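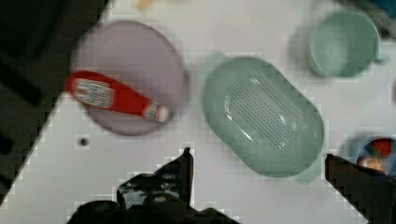 The Irnine ballot affair was a legal dispute in the river district of Irnine that followed the September local election and ended with the prosecution of Antonina Marchuk, leader of the opposition on the district council. Marchuk lost the chairmanship by 7 votes to the incumbent, Aurelio Bermúdez, who described the result as a landslide. The election code had said only that papers must be held in "a suitable vessel", a phrase broad enough to admit a pale green plastic container with rows of small holes in it, and counsel on both sides spent a good part of the first hearing on what suitable might mean.

Marchuk's petition listed 243 papers she said had been wrongly rejected. The electoral office accepted 117 of them as valid, declined to say for whom, and declared the result unchanged. On 10 March 2018 she was charged with insulting a public body, having called the office "a cupboard with a stamp".

The case was heard at Valcárcel before Judge Marisol Kapoor. The prosecutor, Habibur Siddiqui, called 14 witnesses, several of whom gave evidence for the defence. The cupboard was entered as an exhibit. Kapoor dismissed the charge on the ground that the office did have a cupboard and did have a stamp.

Bermúdez served his full term. The code was later amended to require "a suitable closed vessel". Closed is not defined, and a motion to define it, brought by the councillor Kulap Prasertsri, was referred to the electoral office for comment.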